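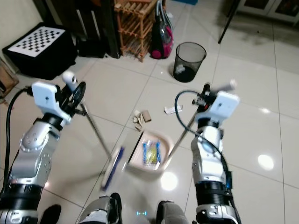 Week 5: Split seasons, cour breaks and why your show just vanished

Okay, picking up where we ran out of time. Last week I left you with the word "cour" on the board and about half of you writing it down as "core," so let me do that part again, slowly.

A cour is a block of television, usually three months, that lines up with a season of the year. Winter, spring, summer, fall. A show that runs one cour gets you twelve or thirteen episodes, give or take a recap episode (we'll get to recaps, I have opinions). Two cours gets you twenty-four to twenty-six. When people say an anime is "a spring show," they mean it started in the spring block, and if it's a two-cour show it'll still be going in the summer. Simple enough!

A split cour is when a studio makes two cours of a show but leaves a gap in the middle. You watch the first half, then there's a break of one block, sometimes more, and then the second half airs. On paper it's one season. On your streaming app it may be called Season 2, or Part 2, or Season 1 again with the episode numbers starting over, and this is where I get emails.

To keep us all out of fan arguments I'm using a made-up show for the rest of the handout. Let's call it Trevar. Trevar has a young hero, a map, a talking animal of your choice. The production committee (that's the group of companies that put up the money, see the Week 3 notes) orders twenty-four episodes. The studio, which we'll call Brouwer, looks at its calendar and says it can have twelve done on time and the other twelve later. So Trevar airs in winter, skips spring, and comes back in summer.

Now look at what a viewer sees. Episode 12 ends on a cliffhanger, the credits roll, and there's a card saying the story continues. If you know it's a split cour, you relax. If you don't, you go online at 2 a.m. and read that the show has been canceled, which is what my brother did with a real one, and he was cranky for a week.

Things I want you to check before you write "canceled" or "renewed" in any paper for this class:

How many episodes were announced up front? Disc listings often give this away, because the volumes get scheduled early.

Does the numbering carry on? If the next batch opens with episode 13, you're probably looking at one season in two pieces. If it opens with episode 1, look harder, because streaming services renumber things all the time.

Did the staff change? A true second season often has a new director or even a new studio. A split cour usually keeps the same people, since they were hired for the whole job.

Where did the news come from? An announcement on the show's own site counts. A blog with a countdown clock doesn't. I'd also be careful with anything that says "expected" in the headline and then never tells you who's expecting it.

Somebody asked whether the break is always about schedules. No! Sometimes it's money, sometimes a broadcaster only has the time slot for one block, and sometimes they want to let the manga get ahead. Teodor Kurek, who took this class last year, wrote a really nice paper comparing four shows that took a break with four that ran straight through, and he let me put it in the course folder. Read pages 2 through 6. The charts after that are good but you won't need them for the quiz.

Recaps, quickly. A recap episode reuses old footage and buys the studio a week. A recap at the start of a second cour is mostly there for you, the viewer who forgot the talking animal's name. A recap in the middle of a cour is usually there for the animators. Watch where it falls in the run and make a note of it.

For next time: pick one show that came back after a gap, and bring me its episode list and the original announcement if you can find it. One page, typed, please put your name on it. We're in room 111 again, and the projector is fixed.

Last updated: June

Questions? Use the course message board or stop by during office hours. Course materials for enrolled students, please don't repost. Back to top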